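# brollow-tidy

Recordings of one chore: clearing a heaped table, trash into a bucket. Part of the Brollow set. README is a work in progress, sorry about the gaps.

Short version of why it exists. People keep asking can a machine clear a table yet. Our answer for now: sort of, on a good table. Grab a box off a bare surface, fine. Grab one crumpled thing out of a heap of other soft things and leave the rest alone, mostly no. So we wanted a lot of examples of people doing exactly that, with the same sort of fingers the arm has.

## What's in it

- 2067 episodes, one pickup-to-release each
- two-handed, left and right gripper recorded together
- homes only, no lab tables. Shop-floor stuff is in the Wernley set, different license, don't mix them
- February recordings have the old clock bug, see Known problems

## The task

Pick junk out of the pile. Carry it. Drop it in the bucket. Keep what's worth keeping (toys, sealed packets, anything with food in it). Operator decides what's junk, there's no master list, and yes that means labels dissagree between homes.

Paper is the worst class by far. It tears, it drags other things along, and the shape you grabbed isn't the shape you're carrying a second later. Policies trained on rigid objects close on the middle of the wad and act like they have the whole thing. They don't. Ends hang down, catch on stuff.

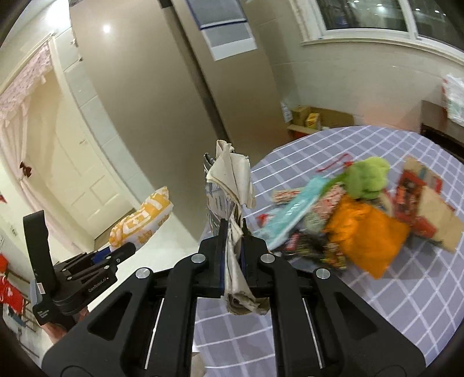

Crumpled paper and cloth held in one gripper, table pile to the right.

For this class the label is `wad`, one label for the entire bundle even if it's more than one material. We tried splitting paper / cloth / film and the annotators could not agree, gave up. If you need the split, do it yourself from the video and please send it back.

Piles are left as messy as they come. Soft things over hard things, packets leaning on each other. Please don't filter these out and then report a number on "brollow-tidy", report it as a subset.

## Dropping

Release looks easy, isn't. Main failures on our arm, worst first:

1. jaws open too early, wad lands on the rim and rolls off
2. jaws open fine, paper stays stuck to one pad
3. arm goes too low and pushes down what's already in there, bucket tips
4. shiny floor. Reflections get read as objects, arm slows way down or stops

Number 4 suprised us. Depth on polished tile is bad and the baseline has no idea what to do with a bright spot. Tested 40 drops on our own glossy floor and turned the lamp off for the last batch, helped a lot. Not a fix, obviously.

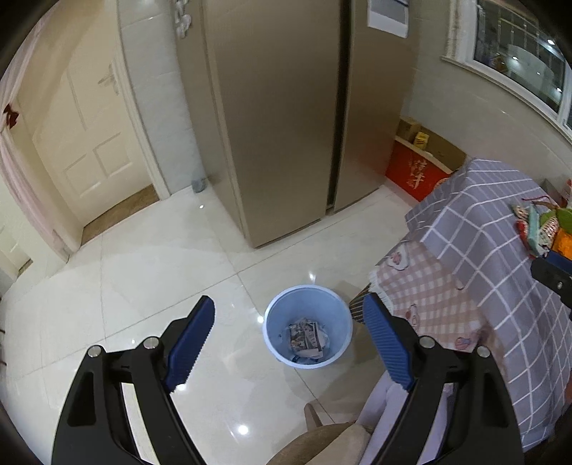

Open jaws over the light blue bucket, paper scraps inside, glossy tile.

Success = item fully inside the rim and jaws clear of it. Touching the rim is ok. Hanging over the rim is a fail, even if a person would shrug and leave it.

## Can the baseline do it

Partly. Rigid boxes and packets, usable. Plush, ok if it's on top. Wads, would not leave it alone with one. It also never knows when it's done, keeps going back to poke at a pile of things that should stay. A person does this chore half asleep.

Hrubý wrist on both sides, Fekgate controller, default gains. Other hardware untested. If you run it on something else open an issue w/ your numbers, bad ones too.

## Known problems

- February: left and right streams drift. Run `fix_clock.py` first. Trim the start if it still looks off
- 2 episodes have no right-hand stream at all, listed in `skip.txt`
- night recordings have dark windows with light spots in them, some detectors fire on those
- keep/junk labels are per home, see above
- `pile_depth` column is junk, ignore, will be removed

## Use

 python get.py --set tidy --out ./data
 python fix_clock.py ./data

Then `view.py` to check a few by eye. Do check by eye. Splits are by home, keep them that way or your test score is meaningless.

License in LICENSE. Research ok, ask for anything else.

Todo: wet trash, bin bags, lids. Lids are going to be awful.

Related

- brollow-fold: towels and shirts
- brollow-sink: cups and plates, no water
- wernley-pack: shop-floor box packing
- fekgate-tools: controller configs and logs
- Recent: notes on two-hand clock sync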